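Automation for Small Workshops
Handout 4: Planning and paying for your first arm
Course tutor: Ok-hee Sung, Vutthorpe Evening Programme

Last week we finished on the question everybody wants to ask first: what does it cost? I love this part of the course, because a budget for a robot is really a plan for a job, and once you've written the job down the numbers start to behave. So before you ring a single supplier, write one sentence saying what the arm will do all day. "Painting" is too vague. "Load a brush from a dish and lay one stroke on a sheet of paper" is a sentence you can price.

Our running case is Zulley, the small sign and card studio we met in Handout 2. Their wish list had one line on it (an arm!). By the end of our first session it had grown to 11, and the arm was no longer the bit they were worried about.

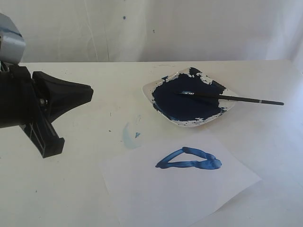
Start with the things that get used up. Paint, paper, brushes, dishes, table covering, wipes. Zulley put down 143 pounds a month for these and then had to think again, as trial runs eat paper at a frightening rate. My rule is to price the trial month separately from a normal month and never average the two.

Next, the gripper. Do not assume that the fingers in the catalogue photo are in the box, or that they suit your tool. A brush handle is thin, round and smooth, and what holds a carton nicely may let a brush twist. Ask for:

- the smallest thing the fingers can close on
- the price of a spare pair, and how long they take to arrive
- whether you can fit your own fingertips without losing the warranty

Amato, the second supplier in our case, quoted 296 pounds for a spare pair. Vukex quoted 103 but with a longer wait. Neither is the wrong answer. Work out what a stopped day costs you and then choose.

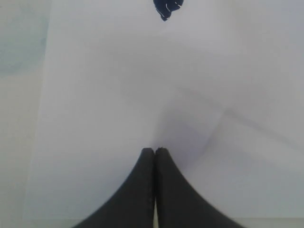 Cameras come next, and they are where people underspend. Decide what you need to see and from where: the whole table, the tool, or the patch of work in front of the fingers. One view seldom does all three. Remember to allow for mounts, cables and storage as well, plus a few hours of somebody's time to set it all up.

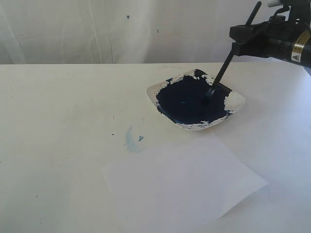
Fig. 3. Brush held in the gripper, tip in the dish of blue paint.

Now the big one – one arm or two? Ubaldo Costa, who is giving our guest talk in July, likes to ask for the second arm's job in a sentence of its own. Try it! If you can only write "helps", keep the money for now, but leave table space and a power socket so that you can add it later.
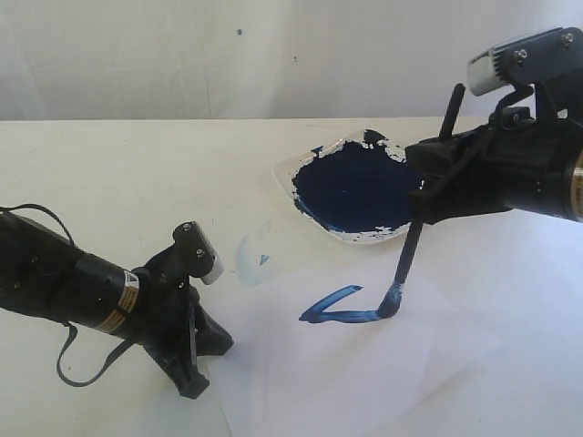 Two arms also need a bigger clear area, more set-up time and a longer risk assessment, so put all of those on the sheet beside the purchase price.

For next session, bring a one-page budget for your own job with three columns: buy once, buy monthly, and time. Rough figures are fine, and pencil is welcome. Mark any line you guessed with a G and we'll go through those together.

Print this page | E-mail this page

We use cookies to remember your settings. By using this site you accept our cookie policy.

© Vutthorpe Evening Programme | Contact the course office | Back to top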